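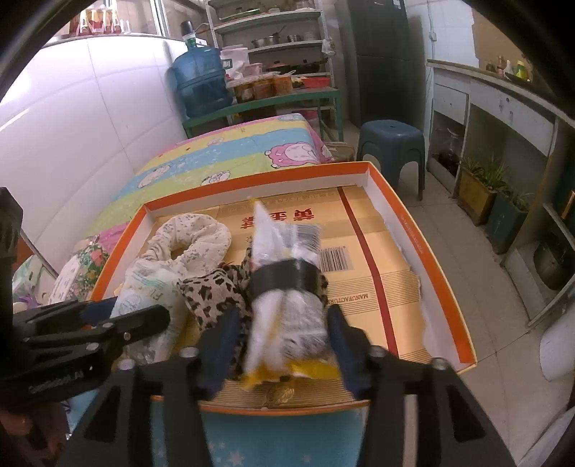
4. Packing density in soft household goods

Textiles are sold by area and stored by volume. The ratio between the two depends on how much air the item holds when folded. For this unit, packed density is mass divided by the outer volume of the bundle, wrapping included.

Take a folded blanket of 300 g in a bundle of 60 cubic decimeters. Packed density is 5 g per cubic decimeter. Compressed to half the volume, the figure doubles; the mass does not change.

Fiber matters more than weave. Crimped polyester recovers most of its loft after a short compression — down recovers more slowly, and cotton batting keeps a permanent set. Borbély's notes treat set as a function of time under load only. Magyar adds humidity, and we follow Magyar.

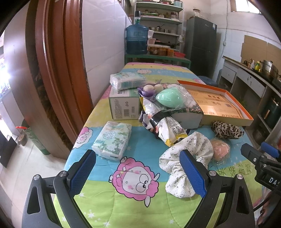

5. Exercises for Wednesday

5.1 A quilt of 588 g is packed at 12 g per cubic decimeter. Find the outer volume.

5.2 Repeat 5.1 with 500 g of batting at the same density. State which assumption about wrapping you used.

5.3 Read the Tramen storage table, columns 1 to 3 only.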